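Week 6 handout: notes on the Nulley open day

Read these before the seminar. They cover the November visit to the Gronow workshop at Nulley and the questions I want you to bring with you.

What we were told

Gronow say that people using hand-held grippers can record enough everyday handling to train a robot arm. Their set is called Prunosmont and holds 345 tasks. The talk gave a target of 1,000 by next autumn. Nothing was said about how one task is told apart from another, and when a student asked, the answer was that it "depends on the object". Write that down and come back to it when you read the Narker report.

What we were shown

The demonstration lasted around 20 minutes. One member of staff did the handling, and she had plainly done it many times. A skilled hand makes any tool look good. Ask what the same tool does with a beginner holding it, and how many of those recordings get thrown away.

The setting matters too. The work is done in an ordinary room with desks and office furniture, and Gronow made a good deal of this.
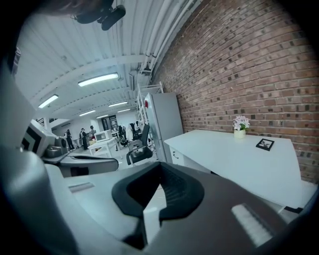
I am less sure. One room is still one room, with the same lamps and the same walls every time - a robot trained there may learn the room as well as the job. The Narker report tested in a second building and the results fell, though the drop is tucked away in an appendix.

For the seminar

Bring half a page, 400 words at most, on one claim from the talk. Say what you would need to see before you believed it. "More data" will not do as an answer. Say which data, gathered where and by whom.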